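**Ticket:** awards ballot portal, nominee records out of sync
**Opened by:** Ningsih Pelupessy, publicity, Wodora
**Assigned:** Hakim Wijaya
**Opened:** October 28, 2018
**Severity:** 2
**Status:** Resolved, one item carried over

## Report

The voter-facing ballot for the Edincombe Television Awards lists Marlina Chin under Supporting Actress, Drama. She was submitted and accepted under Supporting Actress, Comedy, for "Jasell." The public nominations page is correct. The PDF sent to press is correct. Only the ballot is wrong.

Nearly 200 voters had opened the ballot when the ticket came in. Ballots submitted: 39. Ballots with a vote in either affected category: 7.

## Environment

- Ballot portal, production
- Submissions database, read replica
- Nightly import, Wuisan connector
- Voter roll: 3,000 accounts

## Log

1. Voting suspended for the two categories. All other categories left open. Banner text approved by Qistina Osman.

2. Compared the nominee record in submissions with the ballot copy. Submissions has category code SAC-C. Ballot has SAC-D. Performer ID and title ID match.

3. Checked whether the record had been edited by hand. No manual edits in the audit table after May, when the entry was first created. The entry was created as a drama because the network had not yet confirmed the format. It was changed to comedy by the submissions office through the correct form.

4. Reran the import against staging. Same result, SAC-D. The fault is reproducible and is in the import, not in the production cache.

5. Read the connector mapping. Category is taken from the title record if the title record has one, and from the performer record otherwise. The title record for "Jasell" still carried the original drama code. The change form updates the performer record only. 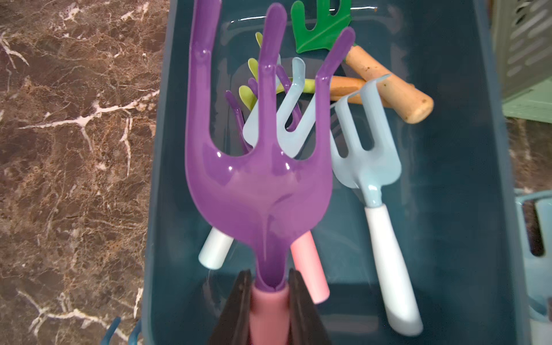
6. Updated the title record by hand on staging and reran. Ballot copy now shows SAC-C. Queried for other titles where the title and performer codes differ. None found.

7. Applied the same change to production. Import run manually and completed without warnings. Ningsih confirmed the listing from a test voter account.

8. Votes in the two categories voided on the affected ballots. Those voters were emailed a link to vote again in the two categories only. Their other selections were kept. Fikri Sembiring signed off for the academy.

9. Both categories reopened. Banner removed.

## Cause

Stale category code on the title record, given priority over the performer record by the connector mapping.

## Carried over

Change the mapping so the performer record takes priority in all acting categories. Needs a test run against last season's nominees before release. Assigned to Hakim. Until then, any category change has to be made on both records, and the submissions office has been told which fields to edit.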